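Sixty days with the Grevari kitchen pack, and I still wash up by hand

I should say up front that I paid for this myself. It was a sale price, there was a countdown clock on the page, and I am not proud of how well the countdown clock worked on me.

The product is called the Grevari Tabletop Pack. It comes in two halves. One half is an arm, which you can order now and which I have not ordered, because I am waiting to be convinced. The other half is the simulator, which you get straight away as a subscription, and which is supposed to let you train and try out your household routines before the hardware ever lands on your counter. You set up a virtual table, put virtual dishes on it, tell the gripper what to do and watch. When the arm turns up, your routines move over to it. That's the pitch, and the word they use for the moving over is "seamless," printed on the sales page four times by my count before I stopped scrolling.

The full bundle is $3,937. The simulator alone costs $60 a month, and they'll credit what you've paid toward the arm if you buy within a year. I've now had two months of it.

Setup

Installing took most of an evening. The download is large, and the first launch sat at a gray window long enough that I killed it twice before I figured out it was unpacking things. The account system is separate from the store account, so you end up with two passwords and two sets of marketing emails. I unsubscribed from both in March and one of them has come back.

Once it runs, it runs pretty well. My desktop is six years old and nothing special, and I get a smooth view as long as I keep the number of objects down. The fan complains. You build a table from a library of household stuff: bowls, mugs, books, boxes, a few things I'd call decorative. There are several table surfaces. You can change the lighting, which I thought was a gimmick until I noticed that some routines failed under one light setting and passed under another. Nothing in the manual mentions this. I found the explanation in the user forum, where somebody had asked the same thing and got a reply from support that said, in full, "Try more lighting."

What it claims to do

There are 14 ready-made routines in the pack. Pick up a cup, move a book, clear a surface, that sort of thing. You can run them as they come or use them as a starting point for your own. Grevari's page shows a table being cleared end to end in one take, with music. I have never gotten a table cleared end to end in one take, with or without music.

My own test was simple. I wanted bowls moved from one side of a table to the other, because that's the chore I'd buy the thing for. We eat a lot of soup. So I set up the wooden table, put a white bowl on it, left some clutter around because my real table has clutter, and ran the bowl routine 12 times with small changes in where the bowl started.

It got hold of the bowl in nine of those. Three times the fingers closed on nothing and the routine carried on as though it had a bowl, lifted, traveled across, and opened politely over an empty spot. The log for all three said "complete." I'd really like someone at the company to look at that word.

The nine grasps are more interesting. Every one was a rim grasp: one finger on the inside of the lip, one on the outside, squeeze and lift. Fair enough, it's a two-finger gripper and a big bowl, and I can't think where else it would grab. But a bowl held by one point on its edge wants to hang, and so it hangs. By the time it's up off the table the thing has swung over at an angle that would empty it. If there had been soup in there I'd have been mopping.

I asked about this. The answer was that the routine is intended for empty bowls. Okay. The name of the routine in the menu is "Serve and Clear." I don't know what they think serving is.

The wrist view

There's a camera view from the gripper, looking out past the fingers, and I ended up leaving it on almost all the time. It's by far the most useful part of the package. From the outside view everything looks fine from nearly any angle, and you find yourself nodding along. From the gripper you see how much of the bowl is being trusted to how little of the rim.

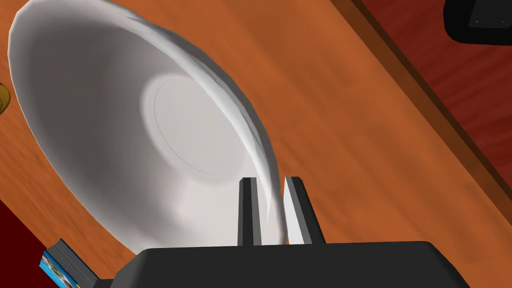
Wrist view, bowl routine. All the grip is on the lip, and the rest of the bowl just tips.

A few things I noticed from spending too long in this view. The bowl's rim is made of little flat segments, so it isn't a true curve. I have no idea how much that matters to the physics, and the documentation doesn't say. My actual bowls are round and slick and one of them has a chip. If the fingers are finding a nice flat facet to close on in software, I'd want to know what they find on glazed stoneware.

The other thing is how much the bowl blocks. Once it's up, a big piece of that camera's view is bowl, and if there's something sitting behind it on the table, well, good luck. I had a book near the gripper and I kept waiting for the routine to do something about it. I couldn't find a setting for that, either.

The competition, such as it is

I did a trial of Clokow, which does roughly the same job in a browser. It's cheaper and uglier, and its grasping was worse in my hands, but when it missed the bowl it said it missed the bowl. I respect that. The trial ran out before I could do a full set of runs, so don't take this as a proper comparison.

A couple of people in the forum swear by adding the Nallmont finger pads, which are sold separately and come with their own settings file for the simulator. I loaded the file. The bowl still tilted. It possibly tilted a little less, and I'm saying possibly on purpose, having spent an evening squinting at it and wanting it to be true.

Where I've landed

The simulator is a decent piece of software being sold as proof of something it can't prove. I've enjoyed it more than I expected to. I like fiddling, and there's a real pleasure in nudging the approach a little to the left and seeing a grasp hold that didn't before. If you're curious how this stuff works and $60 a month is fun money for you, a month of it is a good time. Cancel before the second one renews, as they don't send a reminder.

As a way to decide whether to spend $3,937 on an arm, I don't trust it. A run that's marked complete with no bowl in the fingers tells me the scoring is there to make me feel good. And I've yet to see one unedited clip from Grevari of the real arm doing the bowl routine on a real table. I've asked twice. The first time I got a link to the video with the music. The second request went in on 3 June 2025 and it's still marked open.

I've kept the subscription for one more month so I can try the mugs, which have handles, and where I'd guess it does better. The soup bowls are in the sink.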